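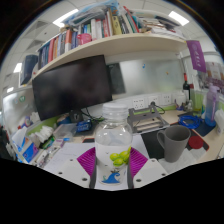 Bottle refund rise leaves sums unexplained

Mon 12 July

Jitutano council wants households to believe its new recycling charge will pay for itself by December. The figures released so far don't show how.

Ratepayers will be billed $36 a year, up from $16, to cover a sorting contract with Lammers. The council says the firm will divert some 600 tonnes from landfill. It has not said what happens if the tonnage falls short, or why the only other bidder, Fukitz, was ruled out.

A similar scheme at Lirkero was dropped after 9 months.

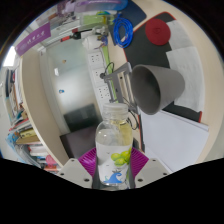 Lammers said in a statement that the Lirkero trial was too small to compare and that its colour-coded bins would lift returns.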